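Irnow opens its desktop teardown recordings to repair shops and schools

May 12, 2024 – I've been writing these announcements for Irnow since we had one arm and a folding table, and I don't think I've looked forward to sending one this much. Starting now, the Nellar set is open to any repair shop, school or lab that wants it. It's 448 recordings of people teaching a robot arm to work inside old desktop computers, and you can have all of it for free!

Quick version of how we make them. One of our operators sits at the Zikari station, which is our name for the pair of hand controllers and the two screens, and drives the arm through a job from start to finish. Every move gets saved along with what the wrist camera sees. For some jobs we skip the controllers and just grab the arm and walk it through by hand, which is slower but a lot nicer when there are cables in the way (and in these towers there are always cables in the way).
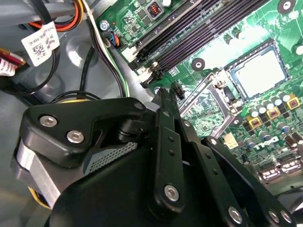
We picked office towers on purpose. Repair shops get them by the pallet, the layouts vary just enough to be annoying, and the parts worth saving are small and easy to hurt. Memory, processors, fan plugs, that sort of thing. The processor jobs took us the longest by far. Mojtaba Hashemi, our lead operator, threw out his whole first week of them in April and started over with a different grip.

"I was driving it like a crane," Mojtaba told me. "With the chip you have to come in low and slow, and you have to stop looking at the fingers and look at the socket. Once I did that, my recordings got shorter and the arm started copying them a whole lot better."

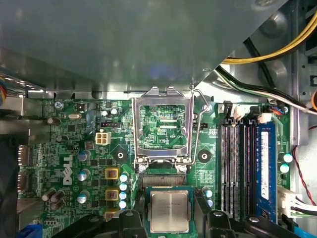 Processor held between the gripper fingers, with the socket's load plate open.

About the copying – I know that's what most of you will ask me. We trained our own model, Sadeghi, on the set and gave it 51 processor jobs on machines it hadn't worked on before. It needed a person to take over on 3 of them. Giorgia De Luca, who runs training on our side, wants me to say plainly that those were all desktops, all with the lid already off, and that laptops are a different animal. Fine, Giorgia, it's in.

What you get in the download: the wrist video, the arm and gripper positions, the operator's notes, and a tag on each recording that says whether it was done by remote control or by hand. We left the fumbles in. If an operator dropped a screw and went back for it, you'll see that too, and we'd love to hear if it helps your training or messes it up.

We're also lending out 2 Zikari stations for the summer. If your shop or classroom would like to record jobs of its own and add them to Nellar, write to Iddrisu Kyei on our partner desk and tell him what you fix and how much bench space you have. You don't need to have driven an arm before. I learned in an afternoon, badly, and my recordings are in there somewhere.

Press contact: Patricio Villalobos, Irnow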